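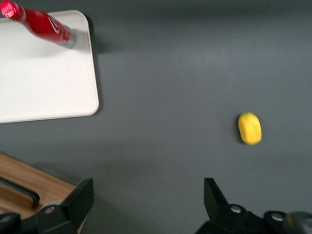
Kavirura Handling Laboratory — Neso Cell, Silldale Site

24 shares · 3 comments

Neso is the table cell in the back part of our laboratory, and this page shows how we look after it. It is one arm with a two-finger gripper and a small camera at the wrist. I am responsible for the cell since September, when I received it from Masanobu Hoshino together with his notebook. I have tried to keep his way of working, with small changes.

Wrist camera, looking down past the two black fingers to the gray table. The red bottle lies on the white tray, and the small yellow piece stays alone on the table, to the right of center. The round silver screw heads on the finger bodies are the ones I look at first.

The screws deserve some more words. In the notebook there is a line, underlined two times: "look at the screws before you look at the program." When a finger has a little play, the arm still arrives at the correct position, but the grip is weak on one side and a round object turns away. For one full afternoon I corrected the grasp height by very small steps, and the cause was one screw in the right finger. Now I check them with the hand driver before the first run. I do not use the electric one, it is too strong for these threads.

After 500 cycles the fingers come off completely. I clean the contact faces with a dry cloth and then with a little alcohol, and I wait until it is gone before I mount them again. The left and right finger look the same but they are not exchangeable in our cell, so Hoshino scratched a small letter on the back of each. Please put them back according to the letter.

When the fingers are mounted again, the opening must be measured. I close them slowly on the brass gauge from the Rattanakul set, write the value in the notebook and compare it with the line before. A difference of 2 tenths of a millimeter I accept. If it is more, I loosen everything and begin again, also when it is late.

The camera needs less work. Its lens is cleaned with the blower only, never with the alcohol cloth, and the cable must have a soft curve at the wrist. We lost one cable because it was tied too short — it was fine in the home position and pulled tight when the wrist turned to the far side of the table. The tie is now one hand wider than before. With fast motion the picture becomes a little soft, and for the calibration I therefore let the arm stand still for about 3 seconds before I take the image.

For the table itself I have one request to the colleagues from the other cells. Please do not clean it with the blue spray, it leaves a shine which disturbs the detection of small objects. Water and a soft cloth are enough.

The notebook is in the drawer under the controller. If you change something, also a small thing, write it there with your name.

Page updated 20/09/2020

3 comments · Share this page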